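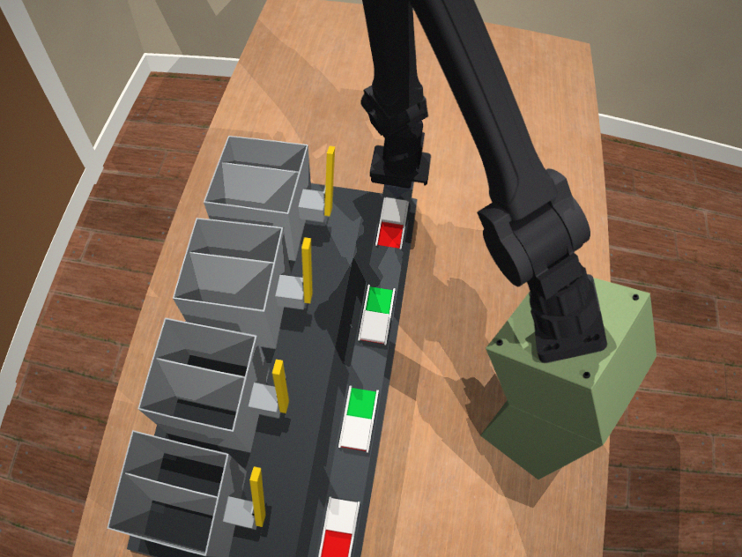 仕分けの動作計画ソフト「Budo」に新版、ベルトを止めずに計画をやり直す仕組みを追加

読了時間：7分
最終更新：1月　午後4時

産業用ロボットの制御ソフトを手がけるSiltexは1月、コンベヤー仕分け向けの動作計画ソフト「Budo」の新版を公開した。流れてくるトレーの位置が予想とずれたとき、搬送を止めないまま腕の軌道を引き直す機能が加わったほか、シミュレーターと実機で同じ計画ファイルを使えるようになった。既存の利用者は追加料金なしで更新できる。

Budoはもともと、部品工場の片隅で使われるような小さな仕分けセルのために作られたソフトである。アームが一台、コンベヤーが一本、行き先の箱がいくつか。規模としてはそれだけのことで、大がかりな物流センターのような華やかさはないのだけれど、品種の切り替えが多い現場ほど動作の教え直しに手間がかかり、担当者が夕方から残って座標を打ち込んでいる、という話は業界で働く人ならどこかで耳にしたことがあるだろう。Siltexがこのソフトを売り始めたのも、そういう現場からの相談がきっかけだった。

開発を率いるNuria Kassaさんは、旧版の弱点を隠さずに話してくれた。「前の版は、とても行儀のよいソフトでした。トレーが予定どおりの場所に、予定どおりの向きで来てくれれば、きれいに動くんです。ところが少し滑ったり、前のトレーに押されたりすると、いったん全部を止めて、最初から考え直していました。利用者の方からは『考えごとをするたびに手が止まる新人さんみたいだ』と言われまして、まあ、そのとおりだと思いました」

新版では、計画を担う部分が二つに分かれた。一つは、どのトレーをどの箱に割り当てるか、どの順番で処理するかを決める上位の計画。もう一つは、決まった割り当てに従って、腕の先端をどう動かすかを計算する下位の計画である。旧版ではこの二つがひとかたまりになっていたため、トレーがわずかにずれただけでも順番の計算からやり直しになっていた。分離後は、小さなずれなら下位の計画だけが軌道を引き直し、上位の計画はそのまま生かされる。順番まで見直すのは、トレーが手の届く範囲を過ぎてしまう恐れがあるときに限られる。

軌道の引き直しは30ミリ秒ごとに行われる。Kassaさんによれば、計算そのものはもっと短い間隔でも回せるものの、間隔を詰めるほど腕の動きに細かな震えが出やすくなり、減速機にもよくないということで、最終的にこの値に落ち着いた。設定ファイルで変更もできるが、「まずは初期値のまま一週間ほど使ってみてください」と、やんわり釘を刺していた。

認識の側にも手が入っている。Budoは、カメラの映像からトレーの縁と色の塗り分けを読み取り、種類と向きを判断する。例えば赤と白に分かれたトレーと、緑と白に分かれたトレーを流す場合、赤か緑かで種類を、白がどちら側にあるかで向きを見分ける。同じ赤白のトレーでも、白が先頭に来るものと赤が先頭に来るものが混ざることがあり、旧版ではこの向きの取り違えがときどき起きていた。アームの影がトレーにかかると白い部分が灰色に近く見え、判定が揺れるのである。

対策として、新版では腕の現在の姿勢から影の落ちそうな場所を計算し、その範囲に入ったトレーについては判定を急がず、影を抜けるまで数コマぶんの結果を持ち越すようにした。言葉にするとあっけないが、照明の位置を設定に書いておかなければならず、この入力画面の使い勝手をめぐっては社内でずいぶん議論があったそうだ。最初の案では照明の座標を数値で入れる方式だったところ、試用した人のほとんどが途中で投げ出してしまい、画面上で照明をつまんで動かす方式に作り直したという。

計画ファイルの共通化は、地味ながら喜ばれそうな変更である。これまではシミュレーター用と実機用で書式が異なり、変換の際に把持部の取り付け角度などが抜け落ちることがあった。新版では、テーブルの上のどこにコンベヤーがあり、箱がどう並び、アームの台座がどこに据えられているかといった配置の情報も、動作の手順も、ひとつのファイルに収まる。シミュレーターで確かめたものを、そのまま実機の制御盤に読み込ませればよい。

シミュレーターに付属する見本の配置も新しくなった。細長いテーブルの上にトレーの通る搬送路と四つの箱を並べ、向かい側の台座に黒いアームを一台置いた構成で、起動するとすぐに試せる。壁や床まで作り込んであるのは、カメラの認識を試すときに背景がのっぺりしていると条件が甘くなるからだそうで、床の模様は認識担当の若手が「どうしても」と言って入れたものだという。

公開に先立ち、SiltexはTrarnoraにある部品卸のGerlachで試験運用を行った。Gerlachの倉庫では、小さな樹脂部品を載せたトレーを行き先別に仕分けるセルが一つ動いており、ここにBudoの新版を入れて、通常業務の中で3632枚のトレーを処理した。このうち向きの判定を誤ったものは7枚だった。いずれも縁が欠けたり、塗装がはがれたりした古いトレーで、誤って箱に入ったものは後工程の検品で見つかり、出荷には影響しなかったとしている。搬送が止まったのは、作業員が安全柵を開けたときだけだった。

Gerlachの現場では、数字よりも別のところが話題になったらしい。以前は腕が止まるたびに警告音が鳴り、隣の梱包台にいる人たちがそのつど顔を上げていた。音が減ったおかげで、ラジオがよく聞こえるようになったと言われ、Kassaさんはそれがいちばんうれしかったと笑う。一方で、動きが滑らかになりすぎて、いつ次の動作に移るのかが傍目に分かりにくいという声も上がった。これを受けて、次の動作先を操作画面に先回りして表示する機能が、公開直前に追加されている。

もちろん、まだできないこともある。トレーが重なって流れてきた場合、Budoは上の一枚を取ろうとせず、両方を見送って末端の回収箱へ流す。アームを二台並べて一本のコンベヤーを分担させる使い方にも、今のところ対応していない。問い合わせが最も多いのは後者で、Kassaさんの部署では試作が動いているものの、互いの腕が譲り合ったまま動かなくなる場面があり、納得のいく形になるまで時期は約束できないとのことだった。「二台とも、お先にどうぞ、お先にどうぞ、とやっているんです。見ているぶんには可愛いのですが、その間にもトレーは流れていきますから」

導入の手間についても触れておきたい。更新は制御盤に接続したパソコンから行い、旧版の設定は自動で引き継がれる。ただし、独自に書き足した拡張スクリプトのうち、順番の計算に割り込むものは、計画が二段に分かれた影響でそのままでは動かない。Siltexは書き換えの手引きを用意しており、あわせて、よく使われていた拡張については新版向けに直したものを配布している。古い制御盤を使っている場合は、メモリーが800メガバイト以上空いていることを先に確かめてほしいという。

シミュレーター単体の試用版も同時に公開された。実機につなぐことはできないが、配置の編集や軌道の確認は製品版と同じように行える。セルを新しく組む前に、箱の間隔やアームの据え付け位置を画面の中であれこれ動かしてみたいという人には、こちらだけでも役に立ちそうだ。説明書は日本語版と英語版があり、日本語版では影の補正に関する章の図がまだ英語のままになっている。差し替えは次の小さな更新に合わせて行われる。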